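**Notes, Varham talk, 24 slides max, keep it moving**

Start with the Reinholz claim: open-plan offices make people talk more. Ask who believes it. Pause.
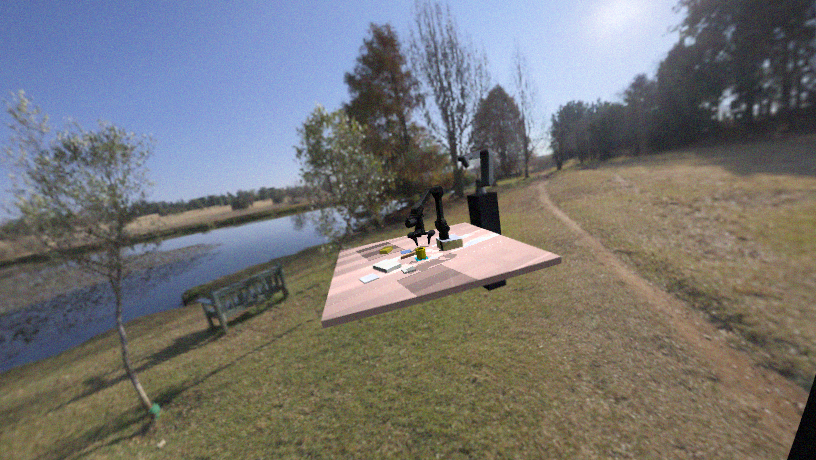 - Their survey had 48 replies out of 2000 sent. Say both figures slowly.
- The replies came from managers. Managers had kept their doors.

Kelov moved everyone in June, then bought headphones. Don't labour it.

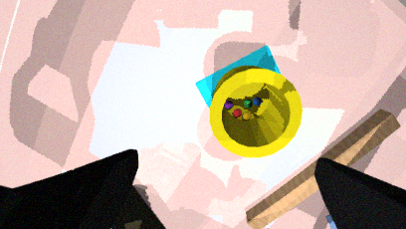

- "Collaboration" was never defined. Bundik counted emails, up by 35 a week per team. Is that good? I doubt it.
- Skip the cost slide if short of time.

Questions. Someone will bring up plants.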